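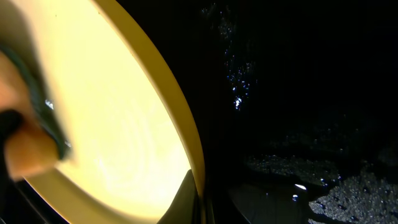
A louça que sobrou

Em dezembro fechámos a casa de férias e trouxemos para a cidade tudo o que havia nos armários da cozinha. Tudo quer dizer 186 peças, contadas numa noite de chuva em que não dava nada de jeito na televisão. A família inteira jurou que queria ficar com alguma coisa. Ficou com o saca-rolhas.

Esta galeria é, portanto, o resto. O que aqui está procura casa, prateleira ou, em último caso, um vaso que precise de prato por baixo.

O amarelo
Há uma cor que só existiu em cozinhas de praia e que alguém, em tempos, achou alegre. Creme desmaiado no meio, mostarda na borda, como um pudim que apanhou sol a mais. De perto notam-se uns círculos leves na superfície, uns dentro dos outros. Na família discute-se há anos se isto é prato ou tampa. Serviu para as duas coisas, com igual falta de convicção.

Sobre a borda
A borda é mais grossa e mais escura do que o resto, e é a parte de que gosto. O meio é para a comida tapar.

Como se lava
À mão, com esponja macia. A máquina Vondier lá de casa tinha um programa chamado delicado que levou 15 copos num só verão, e desde então ninguém lhe confia nada que não seja talheres.

Como se guarda
Ao alto, se houver escorredor. Deitado, se houver paciência para o tirar de baixo dos outros todos. Durante anos viveu numa caixa Hikow que dizia "frágil" e servia de banco para chegar à prateleira de cima.

Quanto vale
Levámos o conjunto a avaliar na Badawi, loja de velharias com música ambiente e muito boa opinião de si própria. Ofereceram 65 euros por tudo, incluindo a terrina de que eu gostava. Trouxemos tudo de volta, incluindo a terrina de que já gosto menos.

Quem quiser ver ao vivo pode passar cá em casa ao fim da tarde, de preferência com um saco resistente. Não fazemos envios nem reservas. A molheira já tem dono, e as seis chávenas sem pires vão juntas ou não vão.

Página atualizada a 11 de abril de 2019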